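Why Are Big Buttons So Colorful?

Have you ever ridden an elevator and felt your finger just itching to press all the buttons? Mine still does, and I'm a grown-up! Today we are going to talk about the buttons that live on big machines, the kind that run saws and conveyor belts and bread ovens as long as a school bus. They are chunky and bright, and every part of them has a job to do.

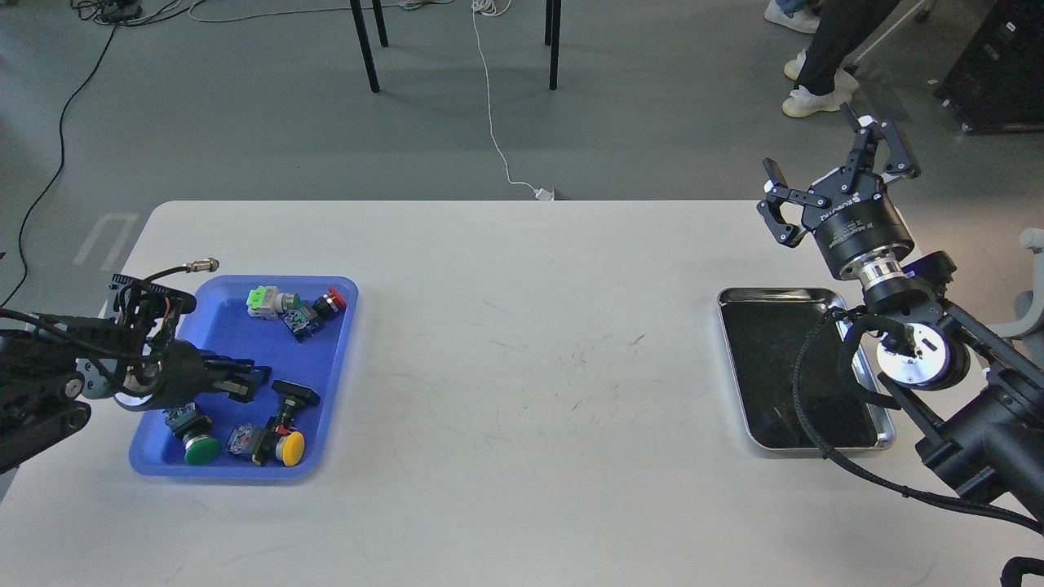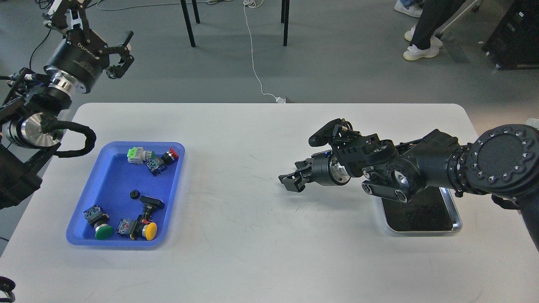 Push-button parts in a blue tray. Look for red, yellow and green in both pictures.

Let's start with the part you probably noticed first, the cap. The cap is the bit that a person pushes. Some caps are small and flat, a lot like the button on a doorbell. Others are wide and round and stick up on a short stem, and do you know what people call those? Mushroom buttons! If you stood one up on its stem, I think you'd see why. A mushroom cap is easy to hit with your whole palm, even if you have thick work gloves on, and even if you are in a terrible hurry.

Now, about those colors. Button makers could paint their buttons any color they liked (I would vote for purple with stars), but then a worker who moved from one factory to another would have to learn everything all over again. So people got together and agreed on some color rules, and lots of factories follow them:

Green often means "start" or "everything is fine."
Red often means "stop." A big red mushroom button on a yellow background is usually an emergency stop, and pressing it tells the machine to quit right now.
Yellow often means "pay attention, something is not quite right."
Black is used for plain everyday jobs, like moving something up or down.

Did you think of a traffic light? Good for you! Red, yellow and green do very much the same work out on the street, and your brain already knows the code without even trying.

But what happens when you press one? That's where the part underneath comes in. It's called the contact block, and it usually hides behind a metal panel where you can't see it. Electricity needs an unbroken path to travel along, the way a toy train needs all its track. Inside the contact block are little pieces of metal. In one kind of block, pressing the cap pushes those pieces together, and the path is complete, so the electricity can go. In the other kind, the pieces are already touching, and pressing the cap pulls them apart, so the electricity has to stop. A start button often uses the first kind, and a stop button often uses the second.

Some round colored parts can't be pushed at all. They are pilot lights, and they are there to glow and tell you something, such as "the power is on." From the front they can look so much like buttons that I have pressed one myself, twice, and wondered why nothing happened.

TRY IT AT HOME

You can make a button panel of your own, and you don't need any electricity for it. Find the lid of a shoe box, some bottle caps, and markers or paint. Decide what your machine does first. A class I visited last November invented a pancake machine called the Drindanero, and it had 14 buttons, including one just for extra syrup. Color each cap to match its job, glue it down, and write a label underneath. Then ask a friend to cover up the labels and guess which button starts your machine and which one stops it. If they guess right, your colors are doing their work!

One safety rule before you go. Real buttons on real machines are only for the people who have been taught to use them, so look as long as you like and keep your hands to yourself, please.

WORDS TO KNOW

Cap: the part of a button that you push
Contact block: the part that opens or closes the path for electricity
Pilot light: a small lamp that gives a signal

Written by Darius Buzatu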